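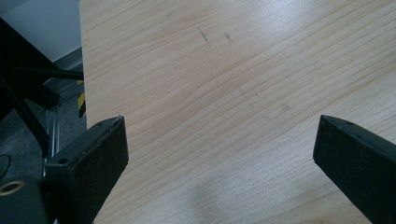 It's only a table, one of the Landon respondents told us, and a table with nothing on it but grain makes her want to eat lunch somewhere else. She went on to say that she had never reported a mark on anything in the building and did not plan to start. We quote her early because most of the people in our interviews took some version of her position, usually in the same breath as a complaint about the state of the furniture.

The reports themselves tell a different story, or at least a more organized one. Over 18 months the two sites, the Landon reading rooms and the Caldeira shared offices, logged 1203 maintenance reports through the Flakik form. Of these, 345 had to do with surfaces: tabletops, counters, windowsills, and one shelf that came up so often we were tempted to give it its own category. The rest covered heating, lighting, doors, and the various ways a chair can disappoint a person. We leave those aside here, although the chairs deserve a paper of their own.

4.1 What counts as a mark

The Flakik form offers the reporter a drop-down menu with the choices Stain, Scratch, Burn, Chip, and Other. We began by assuming that these words meant something stable. They did not survive the first afternoon of coding. "Scratch" was used for gouges, for pencil, for a strip of old tape, and for what a follow-up note from the maintenance desk identified as gravy. "Stain" was used in much the same way, with the difference that people who chose it tended to sound more upset. "Other" was used by people who then typed "scratch" in the comment box.

We therefore recoded the surface reports by hand, using the comment text and the maintenance desk's closing note where there was one. Our scheme asks two questions. Does the mark change the shape of the surface, so that a finger would find it? And would a person seated at the table be able to ignore it? The first question is fairly easy to answer if somebody has gone and looked. The second is a matter of temperament, and we have tried to treat it as one.

A small dark streak on a pale surface is the awkward case for any scheme of this kind. By eye it may be a scratch, a smudge, or a scuff, and the word a person picks says a good deal about whether they expect it to come off. Two coders who agreed on nearly everything else in the data parted ways here, and stayed parted through two rounds of discussion and a shared sandwich. In the analysis below these cases are coded as "undecided," a label we came to respect.

4.2 Pale tables and the people who sit at them

Both sites bought their current tables from the Kernuveck range, in the lightest finish offered. The purchasing notes at Landon say the finish was chosen because it was "cheerful." The notes at Caldeira say nothing at all, except that the delivery was late. In either case the result was a large amount of pale furniture in rooms that had been dark for as long as anyone could remember, and a rise in surface reports that the maintenance desks noticed before we did.

It would be easy to say that pale tables are damaged more often. We doubt it. The old tables at Landon were nearly black, and when they were moved into the light of the loading dock they were found to be covered in initials, rings, compass holes, and a fairly good drawing of a horse. Hardly any of this had ever been reported. A dark finish appears to work much like a dark carpet - it does not keep the room clean, but it does keep the peace.

Several respondents at Caldeira volunteered a theory about grain. A mark that runs along the grain, they said, is part of the wood; a mark that crosses it is somebody's fault. We liked this theory very much and tested it as well as the comments allowed. Reporters do mention direction when a mark runs "the wrong way" or goes "against the lines," and they never mention it otherwise. But people seldom write to the maintenance desk to praise a scratch for its manners, so the missing half of the comparison is likely to stay missing.

Lighting gets into the picture as well. The Caldeira rooms have bright ceiling fixtures, and on a pale top they can wash out a good part of the surface from one seat while leaving it plain from the next. Two people at the same table may sincerely disagree about whether there is anything on it. The closing notes from the maintenance desk contain a small run of entries reading "could not find," some of them followed a few days later by a second report of the same mark, this time in capital letters. Figure 2 shows glare of this general sort, along with marks small enough to start an argument.

Figure 2. Light-colored wooden tabletop with two small dark marks near the top center. Glare hides the grain at upper right.

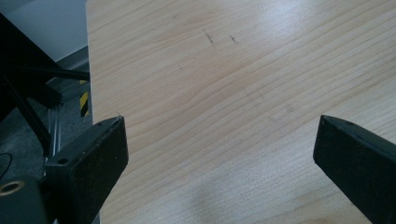
4.3 Thresholds for Reporting

We asked each respondent to think of the last mark they had noticed on a shared table and to tell us what they did about it. The most common answer was that they moved their notebook to cover it. Moving seats came next, and then rubbing at it with a thumb, a method which several people described with some pride. Filling out the form came last, behind mentioning it to a friend.

So who does report? The comments suggest that the reporters are not especially fussy people. They are people who are already annoyed. Surface reports at both sites cluster in the hours just after lunch and in the weeks when the heating is being adjusted, and a good share of them contain a second complaint that seems to be the real one. A typical entry begins with a scratch on the corner table and ends with the temperature of the room, the price of the vending machine, or the person in the next seat who hums. We coded these as surface reports because that is the box the reporter had checked. We recognize that the surface was, in many of them, just the nearest thing to hand.

There is also the matter of who is thought to be watching. Landon respondents worried that reporting a mark would be taken as confessing to it. One of them had photographed the same table on arriving, every morning for a month, in case she was ever asked. (She was not.) At Caldeira, where people pay for their seats, we found the reverse. A mark was read as something the tenant had been sold, and the form was used in the tone of a letter to a landlord.

4.4 What the desks do

The maintenance desks, for their part, have a threshold of their own, and it is high. A mark that can be wiped is wiped. A mark that cannot be wiped is looked at, and the report is closed with the word "noted." We first took "noted" to be a polite way of doing nothing. After going through the closing notes we have come around to it. Sanding a top takes the table out of use for the better part of a week, and the sanded table comes back a slightly different color from its neighbors, which brings in fresh reports. Landon tried this once. The table in question became the most reported object in the building, ahead of the shelf.

Caldeira took the other road and turned the marked tables end for end, so that the marks faced the wall. Reports fell for a while. They rose again when the room was rearranged in August and the wall side became the aisle side, and the desk reopened several entries it had closed the previous winter, under the original wording, gravy included.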